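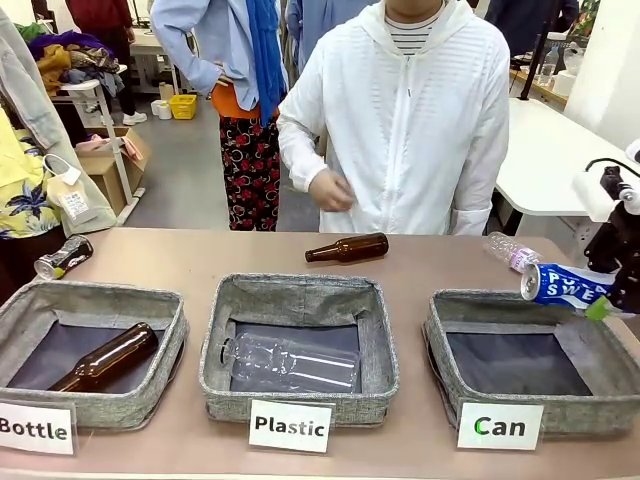 *Bottle, plastic, can: three gray baskets and the Pocari Sweat can held over the one on the right.*

So I finally gave in and got proper recycling baskets! For years everything went into one bag under the sink, and then I'd stand out in the Misbridge drop-off lot at seven in the morning, picking through it with cold fingers. Beryl Hulme, who lives downstairs, has been telling me to sort at home since last July.

The fabric ones were my pick. I looked at plastic tubs too, but they're loud — drop a glass bottle in one of those and the whole building knows. These have a dark lining, so drips shouldn't show much (we'll see). I like the labels out in front, big black letters, with a bit of green on "Bottle" and "Can."

My one argument with myself is over crushing cans. Crushed ones take up so much less room, but Didier says the machine at our store won't read them and I lose the deposit. Does anyone know if that's the same at the Limsakul place? I've got 95 cans saved up in the garage and I'd like to take them over before my sister visits.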